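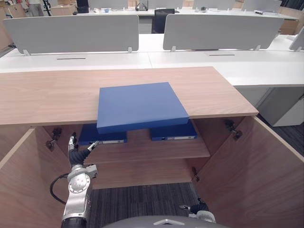
The paperless office, with arms

The train from Grondine gets into Saltoldale at 9:40, and the visit was set for ten, so I was standing in the Gestano lobby with a paper cup and a stick-on badge before I'd properly decided what I thought about any of it. There were a dozen or so of us, mostly from records departments of one kind or another, plus a couple of people from a hospital group who had brought their own questions, typed.

Gestano manages buildings for other people. That means leases, inspection certificates, elevator reports and roofing warranties, and a surprising amount of it has to exist on paper because somebody's regulator or somebody's bank likes a signature they can hold up to a window. I had assumed a company that invites strangers in to see its automation would have gotten rid of the binders first. They kept the binders and got a robot to fetch them. I've worked in records long enough to find this completely logical.

The project is called Dalen. It began in March in one corner of the open-plan floor, with 24 binders and a great deal of patience, and it now covers 764 of them. We were walked past rows of white desks with gray screens between them, the same furniture I have at home in Grondine and you probably have wherever you are, and cardboard boxes, which the guide said were leaving. Every office I have visited has boxes that are leaving.

Then you come to a low cabinet in a light oak finish and a two-armed robot working at it. I'd pictured something in a cage. This was carpet and office chairs, and people taking calls.

The job goes like this. A request comes in from the lease desk. The robot opens the cabinet doors, reaches in with one arm, takes the binder by the edges and brings it out. The fingers are wrapped in black fabric, for grip, we were told, and so that the covers don't get scuffed. Then it goes to the scanning table, or to a tray for a human being, depending on what was asked. At night it does the reverse, with no one asking for anything, and the guide said that's when most of the work gets done.

It is slow. I want to be fair about this, and so did the guide, who brought it up before the hospital people could turn to page one. A person who knows the cabinets can have a binder in hand while the robot is still considering the door. We watched one retrieval from start to finish and the group went through the full range, from hushed to restless to checking messages, and then back to hushed when the binder came over the lip of the shelf without touching anything. Someone clapped. The staff at the nearest desks did not look up.

What changed for the people was the part I'd come for, and it took some digging. The official account has a slide. The lease desk used to lose 59 hours a month to fetching and putting back, and now loses very little. Lovely. I asked one of the clerks over lunch what had happened to the 59 hours, and she said they had gone to labels.

The labels are the heart of it, as far as I can tell. The white strips on the spines used to carry whatever the person filing that day felt like writing, in whatever pen was nearest, and everyone in the room could read them anyway. "Elm St roof (old)" was a perfectly good label if you'd been there when the roof was new. The robot had not been there. So each binder had to be relabeled, and before that somebody had to decide what it was, and before that there was a meeting. The clerk said she has learned more about the portfolio in the past few months than in the years she spent walking back and forth with it. She also said her knees were better. She did miss the walking, a bit, mainly for the gossip along the route.

The other change is in how people put things down. If you drop a binder on top of a cabinet at an angle because the phone is ringing, a colleague will sigh and deal with it. The robot has to work out what it's looking at, and sometimes it decides to ask. A message then appears on the screen of whoever is on duty. I was told people have become noticeably tidier, and also that some have become noticeably quicker at dismissing the message. Both of these were reported to me as successes.

No jobs have gone at this point. The two clerks who did most of the filing are now called records supervisors, with a pay step, and when I asked one of them whether she felt like a supervisor she said that on a good day she supervised and on a bad day she unjammed. She knew how to stop the arms, how to back them out of a cabinet, and which doors swing shut if the floor isn't level. She hadn't been given a manual for the doors. I hope whoever sets her pay knows about the doors.

The afternoon session was a talk on return on investment in a room with no windows, and I took fewer notes. Over 2 years, the speaker said, if the night shift holds up. The hospital people asked about fire exits, spilled liquids and what happens when a binder bursts. The answer to the last one was that it had happened, and that everyone had gotten down on the carpet and picked up the pages by hand, in order, and that it had been quite a nice afternoon.

If you are thinking of going, Gestano plans to run the visit again in the fall. Wear flat shoes, eat before the lunch, and ask to sit near the lease desk instead of up front with the slides. I have since been home to my own cabinets and read the spines. One of them says "misc, ask me" in handwriting I'm fairly sure is mine, and I have put it on the list for next week.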